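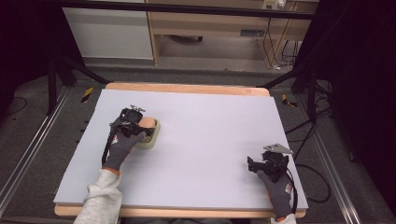 Pinça esquerda sobre um objeto pequeno de topo macio; pinça direita apoiada na placa de espuma.

Galeria: pegar, colocar, fechar. O estado das tarefas de bancada

Texto e legendas: Soledad Greenberg
Atualizado em maio

A pergunta que mais chega à redação é se uma máquina já consegue arrumar uma cozinha ou montar um pedido no balcão de uma loja. A resposta depende da tarefa, do objeto e do que se aceita como falha. Esta galeria trata do nível mais baixo do problema: retirar um item pequeno de um recipiente, ou colocá-lo nele, sobre uma superfície plana.

O projeto Erna trabalha com pinças de mão operadas por pessoas. O operador executa a tarefa com as mesmas garras que o braço usará depois, e o registro do movimento serve de treino. O conjunto atual soma 3720 execuções. Depois da triagem sobraram 1394, descartadas as que tinham perda de rastreamento, item fora do campo das câmeras ou correção manual no meio do percurso.

O critério de triagem é discutível. Uma correção manual também é informação: mostra como sair de uma pega ruim. A equipe da Erna preferiu começar pelas execuções limpas e guardar as demais para uma segunda rodada de treino.

Objetos macios

Um item rígido tolera erro de força. Se a pinça fecha um pouco além do necessário, o item continua com a mesma forma e a pega se mantém. Com material macio, a largura medida entre os dedos muda enquanto a força sobe, e o controlador precisa decidir em que ponto parar. Pão, esponja, fruta madura e pano dobrado entram nessa categoria, que cobre boa parte do que se manipula em uma casa.

Nos ensaios da Lakska com o mesmo tipo de garra, a política treinada acerta a aproximação com regularidade e erra no fechamento. O defeito típico é a pega parcial: o item sobe alguns centímetros e escorrega. Sem sensor de força nos dedos, o sistema só percebe a perda pela imagem, com atraso.

Recipientes rasos e fundos

A parede do recipiente limita o ângulo de entrada. Uma pessoa inclina o pulso, empurra o item contra a borda e o levanta com um dedo só. A pinça de dois dedos precisa de folga nos dois lados. Se o item ocupa quase toda a largura interna, as opções são entrar na vertical e pinçar o topo ou deslocar o item antes.

A Coltolitz, que testa embalagem de porções em linha, resolveu isso mudando o recipiente. Adotou uma bandeja mais larga, com o item centralizado, e a taxa de repetição do ciclo caiu. A solução funciona na fábrica. Em uma cozinha doméstica, o recipiente é o que estiver no armário.

Uma mão parada

Em tarefas desse porte a segunda mão costuma ficar ociosa. Ela pode segurar o recipiente, mas nem sempre há necessidade. Para o treino, o tempo ocioso tem um custo: a política aprende que o braço livre deve ficar perto da superfície e aberto, e tende a mantê-lo ali mesmo quando a tarefa pede apoio. A Erna passou a incluir sequências em que as duas mãos trocam de função, com três variações de posição inicial para cada item.

Pinça esquerda com os dedos dentro de um recipiente pequeno, quadrado, de cantos arredondados, com um item redondo cor de pêssego. A pinça direita está aberta e vazia, pouco acima da placa.
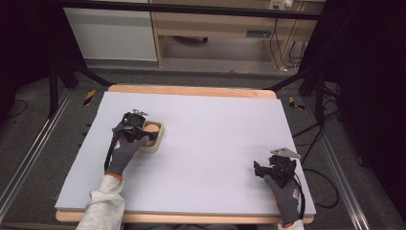
O que muda fora da bancada

A placa clara e uniforme ajuda a separar o item do fundo. Uma pia ou uma prateleira de loja não oferece esse contraste. A Crenshaw repetiu uma tarefa equivalente em bancada de granito escuro, com reflexo de luminária, e precisou refazer a calibração de cor. A geometria da pega não mudou.

A altura é outro fator. As políticas treinadas em uma única mesa guardam a altura dessa mesa. Uma diferença de 2 cm basta para que os dedos toquem a superfície antes de alcançar o item, ou fechem no ar acima dele. A correção usual é variar a altura durante a coleta, o que obriga a refazer o posicionamento das câmeras a cada mudança.

Os cabos também contam. No equipamento de mão, a pessoa desvia do próprio cabo sem pensar, e esse desvio entra nos dados como parte do movimento. Um braço com cabeamento interno reproduz a curva sem ter motivo para ela. O efeito é pequeno em trajetórias curtas e aparece mais quando o item precisa atravessar a bancada.

Situação por tarefa

Retirar item rígido de recipiente aberto: viável em ambiente controlado, com supervisão.

Retirar item macio de recipiente aberto: viável com item conhecido; instável com item novo.

Colocar item macio sem deformá-lo: em teste. Falta medida de força confiável nos dedos.

Fechar tampa de encaixe: não recomendado fora do laboratório. Exige as duas mãos e força variável ao longo da borda.

Esvaziar uma pia com louça misturada: sem resultado que a redação possa relatar.

A próxima atualização desta página incluirá as medições de fechamento da Lakska, com a largura entre os dedos registrada a cada ciclo.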